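I've been putting off writing this one for ages, but Maysoun Zoubi asked me again in the comments how I keep my grocery bill where it is, so fine! Today is all about setting up a price book, the kind you can use on your phone while you're standing in the aisle with a cart full of stuff.

## What you need

- A free spreadsheet app (any of them)
- Your receipts from July, or whatever you can dig out of your bag
- An hour and a cup of coffee

If you threw out your receipts, log in to your store accounts. Zollby keeps mine under "Past Trips," and Prosser emails them if you ask at the register. Dukmont prints on that awful thin paper that fades, so type those in first.

## Step 1: Make the sheet

Open a new sheet and put these across the top: item, store, size, price, unit price, date. I had a column for brand too, and I dropped it after a week because I never looked at it. Freeze the top row so it stays put when you scroll (on a phone this matters a lot).

## Step 2: Pick your items

Start with the 19 things you buy most. Mine are mostly boring: oats, eggs, butter, rice, canned tomatoes, dish soap, coffee, cat food. Please don't try to enter your whole pantry the first night. I did that with my first price book and ended up with 200 rows, half of them spices, and I quit before I'd compared a single thing.

## Step 3: Let the sheet do the math

Unit price is just price divided by size. If price is in D2 and size is in C2, type this in E2:

`=D2/C2`

Then drag it down. Pick one unit for each item and stick with it. I use ounces for dry food and fluid ounces for anything that pours, and the count for eggs. The shelf tags at Balside switch between pounds and ounces on the same shelf, which drives me up the wall, so I convert before I type (pounds times 16).

## Step 4: Sort it

Select everything, then sort by item first and unit price second. Now the cheapest oats sit on top of the oats, the cheapest rice on top of the rice, and so on. I color the top row of each group green. You could set up a rule for that, but I just do it by hand with my thumb.

## Step 5: Take it shopping

Before you leave the house, mark the sheet "available offline." The back half of my Zollby has no signal at all and I've stood by the frozen peas more than once watching a little wheel spin. Type new prices in as you go, or snap the shelf tag and add them at home.

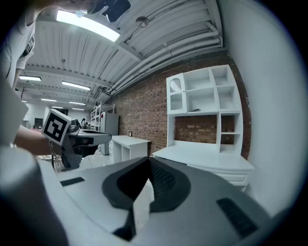 *The black padded grip, with the small slot on the left and the longer one on the right.*

## Step 6: Keep it alive

Once a month, go through and update anything you bought. I put the new price over the old one and change the date. If you like seeing how things move over time, add a fresh row instead, but then your sheet gets long fast. A reader wrote to me that hers is up to 2,163 rows and she loves every one of them, so you do you!

## A couple of extras

Sale prices go in my sheet with an S after the store name, so I know not to expect them every week. And if an item is cheapest at a store across town, I only make the trip when there are at least 2 other things on my list from there. Gas isn't free, and neither is my afternoon.

Coupons I leave out completely. If you want to track them, give them their own tab and leave the price column alone.

*Last updated 2024-08-05: fixed the formula in Step 3, which had the cells backward.*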